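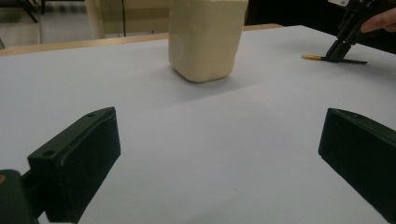

Property Crime Research Group, Department of Criminology, Treria College

4. What happened with the callbacks

I should say first that I didn't set out to study callbacks at all. The original plan (see Section 2) was to read through burglary reports from Cislow and see how well people describe the things they've lost. I had 672 reports to get through, and by the second week I'd noticed that the good descriptions, the ones a pawnshop clerk could use, nearly all had a second date stamped on them. Somebody from the station had phoned the victim again.

So I went back and asked. Zuweira Agbeko, who ran the records desk for most of the period, told me the callbacks weren't policy. They were a habit of the evening shift. If a report came in thin, an officer would ring the household a few days later and go over the list again. The day shift never picked it up, partly because the phones were busier and partly because of the way the old Takagi system locked a report once it was filed. You could reopen one, but you needed a supervisor's login, and on days the supervisor was usually in court.

That gave me two groups I hadn't planned for, and I want to be careful about them. Nobody assigned reports to shifts by chance. Evening reports come more often from people who got home from work and found the door open, and day reports include a lot of garages and sheds that hadn't been checked in weeks. I matched on type of building and on the value claimed, up to $2000, but I wouldn't swear that this takes care of it.

4.1 Small things

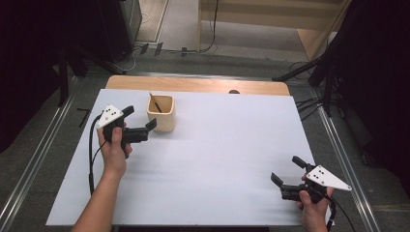 Victims are pretty good on televisions and terrible on the contents of a desk. Ask about a laptop and you get the make, the screen size and often a sticker on the lid. Ask what was next to it and you get "some pens and stuff." I tried this on myself with the reports open in front of me and did no better. Take a square wooden cup with rounded corners, pale, lightly grained, one thin black stick leaning in it. That's a perfectly good description, and it would take an officer ten seconds to write down, but in the first-call reports an item like that shows up as "cup" or "holder" or doesn't show up. After a callback, people gave the shape and the material far more often. Color came up in both groups at close to the same rate, which surprised me! I'd expected color to be the thing people remembered late.

Isamu Honda coded the descriptions with me. Where we disagreed it was nearly always over words like "nice" and "old," which he wanted to count as detail and I didn't. We ended up leaving them out, and the tables in Section 5 follow that rule. He still thinks "old" should be in.

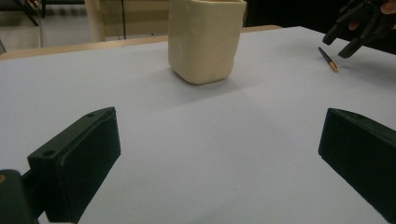
Figure 1. White tabletop with a raised wooden rim toward the far side.

4.2 Did it help get anything back?

A little, maybe. Recoveries are so rare in these files that I can't do much with them. What I can say is that reports with a callback were easier to match against the pawn register, going by the clerk's own notes, and that Fesness, which shares the register, started asking for the longer form in March after seeing ours. Their detective, Genji Kubo, let me sit in on a morning of matching. He skips any line with fewer than three words in it. He didn't know he was doing this until I mentioned it, and then he went back and reread the ones he'd skipped (I left those out of the count, as my being there had obviously changed things).

The cost side is easier. A callback ran to around 800 seconds on the phone log, including the ones where the victim mostly wanted to talk about the break-in itself. I didn't subtract that time. Several officers told me it was the useful part of the call, and the victims I wrote to afterward mentioned it more than they mentioned their property. I hadn't put a question about it on the form, so all I have is what people wrote in the margins, and I come back to those notes in Section 6.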